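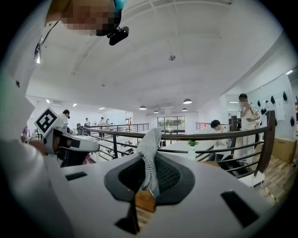

White knit, bunched up, with the looped texture showing.

Murar D3 Fabric Shaver: Long-Term Review
Reviewed by Vilmos Kerekes
Updated 27th March

The Murar D3 is a corded fabric shaver with a three-blade rotary cutter, a perforated steel foil and a screw-on height ring. I bought mine in December to replace a battery-powered Zirka that had lost most of its torque. It has since been used on wool, cotton and acrylic knits, two upholstered chairs and a set of fleece blankets.

Construction

The body is molded in two halves, joined along the sides by four recessed screws. The seam is even and does not catch on yarn. The foil is slightly domed, with a mix of round holes and short slots. Round holes take in formed pills; the slots are for longer fuzz that has not yet balled up. On the Zirka all the openings were round, and long fuzz tended to slide past them.

The height ring has 3 positions. The clicks between them are weak, and on a thick garment the ring can turn by itself if the head is moved in circles. A strip of masking tape fixes this. Murar should have used a stiffer spring.

The cord is long enough to reach a table from a wall outlet but leaves the body at a right angle, so it drags across the work. I run it over my shoulder.

Cutting performance

On flat jersey the D3 is quick. A cotton sweatshirt with moderate pilling on the forearms took two passes per sleeve at the lowest ring position, and the surface came out even under a desk lamp held low to the side. That lamp position is worth adopting for any shaver, as overhead light hides most of what is left.

Looped and bumpy knits are harder. The loops stand up at the same height as the pills, and a foil set low will cut both. At the lowest position the D3 nicked a loop on an acrylic scarf within the first minute. At the highest position it cleared the larger pills and left the loops alone, but the small pills stayed down between the stitches. Stretching the fabric over a firm, curved surface opens the stitches and helps somewhat. For this kind of knit I now use the shaver at the highest setting and finish with a sweater comb.

Upholstery is where the corded motor pays off. On a flat-weave seat cushion there was no audible drop in speed under normal hand pressure. Pressing harder does not improve the cut. It warms the foil and pushes the weave into the holes.

Fleece is a poor match for any shaver of this type. The D3 removes pills from it and also thins the pile, leaving tracks that need to be blended out with a brush.

Noise and heat

My phone meter showed some 70 dB at arm's length, with a high whine from the fan. It is too loud for use in front of the television. After a quarter of an hour of continuous work the grip is warm but still comfortable. The manual asks for a rest period at that point, and I have followed it.

Lint handling

The lint cup is clear and pulls straight off the back. It fills quickly on wool. Suction falls off well before the cup looks full, so empty it at the halfway point. There is a felt washer between cup and body that falls out easily and is hard to find on a carpet - Lucía Valcárcel, who edits these reviews, has lost two of them from her own unit. Replacements can be ordered under part number 421, sold singly.

Blades

The blade assembly lifts off without tools. Mine was noticeably duller by the end of the second chair, and I swapped it for the spare in the box. Ristić makes a third-party set that fits the same spindle. It cuts as well as the original but sits slightly higher and ticks against the foil until it wears in. I went back to the Murar part.

Clean the foil with the brush supplied and a dry cloth. Unplug first. The safety switch under the foil ring works, but it is a small plastic tab and I would not rely on it.

Compared with the Wanico Slim

The Wanico is lighter, quieter and runs on a rechargeable cell. For one or two sweaters a season it is the easier tool to live with. Its cutting head is smaller, so a chair takes much longer, and the cell is not replaceable.

Verdict

Recommended for upholstery and flat knits. Acceptable on looped knits at the highest setting, with a comb to finish. Not recommended for fleece. Points lost for the height ring, the cord exit and the felt washer.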